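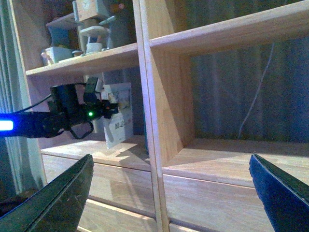

Wrist cam view, fingers open, second arm at the left compartment. Genda grippers, Stendlow controller.

1/ Comparing two finger pads for the Genda on the wooden shelf unit. Flat pads with a beveled rim against the older ribbed ones. Same arm, same controller, camera at the wrist.

2/ Plan is 500 cycles per pad. Approach, close, open, back off. Force limit set to 15 N for both.

3/ The wrist camera is the weak point. Pale wood with dark gaps is hard on auto exposure, so I locked it. The Wotonar driver drops the lock on every reconnect - fix is due in July. 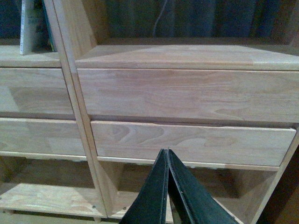 4/ Drawer fronts are flat with no pull, so the fingers have to work from the seam. Closed tips need 2 mm of clearance. Ribbed pads need more and tend to catch.

5/ Tried the Poojary controller too. Smoother close, but it adds 90 ms before the first move. Back on Stendlow for now.

6/ Flat pads stay on for the next run. Logs go up once I've cleaned up the timestamps.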